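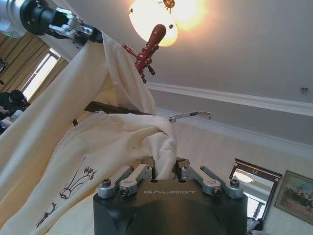 Ticket 1479 was opened by me after the third time the Hatix booking page charged a guest for a garment service she had never asked for. I run a small guest house called Pirnent and the page is meant to sell beds. It has begun selling laundry as well, with real ambition. The add-on in question covers one item per stay, say something cream-white that falls in soft folds, and it costs 5 euros. The guest was billed 300.

Tried so far: cleared the cache, logged out, logged in, changed the browser, changed my tone of voice. The box for the add-on is unticked in my settings. It ticks itself when a guest picks a second night.
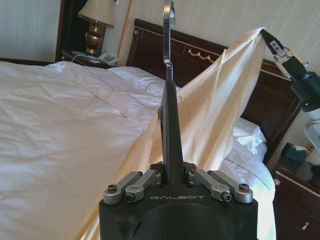
Update, February

Support asked for the error code. It is 406, and it shows for one second before the page thanks the guest warmly for her payment. Support then asked me to switch off the Veto plug-in, which blocks double bookings. I did. The charge stayed and I got two double bookings, so the plug-in at least is in good health.

Refund to Mrs Dambrauskienė sent by hand at 16.20. She has been very decent about it.

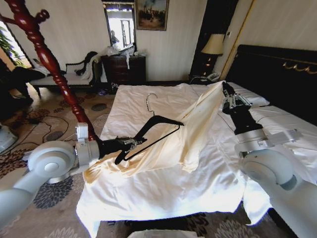
Austra Bite: We had the same at our place. The add-on is priced per night in one menu and per stay in another, and the second menu wins. Set both to per stay, save, then save again. The first save does nothing.

Saved twice. Test booking for two nights came to the right sum. Leaving the ticket open until the end of the month.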